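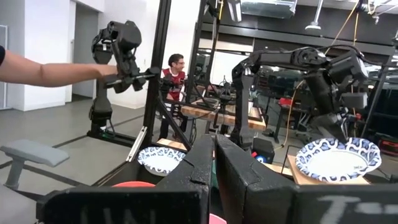
Emil Steiner told us that the worst part of being a substitute was the walk back to the bench after a warm-up that had led to nothing, because by then his legs were ready, his head was ready, and the manager was looking the other way. He said he would sooner have stayed sitting down with his coat on. We have thought about that remark a good deal while writing this section, partly for how plainly it was put and partly for how often we heard something like it from the other players, in kinder or rougher words, over the three seasons of the study.

Figure 3. A bare arm reaching in to grip a black jointed robot arm; two large black gripper fingers in the foreground.

What the players said about waiting

The 22 players we interviewed came from four clubs, Braludeck, Asov, Nygård and Culden, and all of them had been named as substitutes often enough to have settled habits and, in most cases, settled grumbles as well. We had gone in expecting to hear mainly about selection, that is to say about the unfairness of not starting, and we had written our questions with that in mind. There was certainly some of it. But once people were comfortable, and the tea had come round, they wanted to talk about time: how long a half feels from the side, how you can lose the thread of a match you are supposed to be following closely, and how little warning they were given before being sent on.

The matter of warning came up so steadily that we went back to our match notes to look at it again. Those notes cover 2250 minutes of regulation play, written by hand from a seat as near to the bench as each club would allow us, and they record every time a player was sent to warm up, called back, spoken to by a member of staff, or told to get changed. They are not a perfect record. On wet evenings the writing suffers badly, and at Asov the seat we were kindly given was behind a pillar, so that we had to lean out to see the far end of the bench and no doubt missed a word here and there. Still, they were enough to check the players' accounts against, and by and large the accounts stood up well.

The pattern at Braludeck was the easiest to follow. The assistant manager there would crouch in front of a player well before any change was likely and talk him through who he would be marking at corners, whether he was to press high or sit in, and which of his own team was tiring. If the change then didn't come, the same assistant would go back and say so. Players at Braludeck spoke about the bench with something close to fondness, and one of them described it as a second dressing room with a better view. We don't want to lean too heavily on this, as the club was winning for most of the period and winning sweetens a great many things, including cold seats.

At Culden the habit was quite different. Instructions were given on the touchline, with the board already up, and often shouted over the noise of the crowd. Several players told us they nodded without having heard. One midfielder, a thoughtful man who had clearly turned it over many times, said he used to run on and ask the nearest defender what he was meant to be doing, and that the defender generally hadn't a clue either. He laughed as he told us, and then went on to explain, at some length, that he had given away a penalty in just such a spell and had never quite forgiven himself for it.

Nygård lay somewhere between the two, and we confess a soft spot for the way things were done there. The substitutes had worked out a system among themselves with no help from the staff. Whoever had been on the bench longest kept an eye on the opposing full-backs, the next along watched set pieces, and the goalkeeper, having the least chance of playing, was asked to watch everything else. When somebody was called for, the others would give him what they had gathered while he pulled his shirt on. The manager, when we mentioned it to him, was delighted and hadn't known a thing about it.

Warming up and being seen

Steiner's point about the walk back deserves a little more room. Warming up has an obvious physical purpose, and no player we met doubted it. It is also done in front of people. Supporters sing a favourite's name as he jogs along the line, they draw their own conclusions about who is coming off, and the player coming off draws his too. A few of the older players told us they could tell when they were being sent out to prepare and when they were being sent out to frighten a team-mate into running harder, and they minded the second very much.

Younger players seemed to mind it less, or perhaps had not yet learned to spot it. One forward at Asov said he was happy just to be up and moving, and that on a November night he would gladly warm up for the whole match if they let him. We found his cheerfulness catching, and we mention it here so that the section doesn't leave the impression of a wholly miserable group of men. Most of them liked their clubs and liked each other.

There is a question we were not able to settle, and which we return to when we come to the managers' interviews. Players who had been spoken to early told us they settled into the match sooner, and our notes on their first touches and early positions tend to agree with them. But managers may well choose to speak early to the very players they trust most, and those players might have settled quickly whatever anybody said to them. With only four clubs, and with each assistant so much his own man, we can't pull these two things apart. The Braludeck assistant, asked about it directly, said that he spoke to all of them in the same way, and then, after a pause, that he probably spoke to the nervous ones for longer.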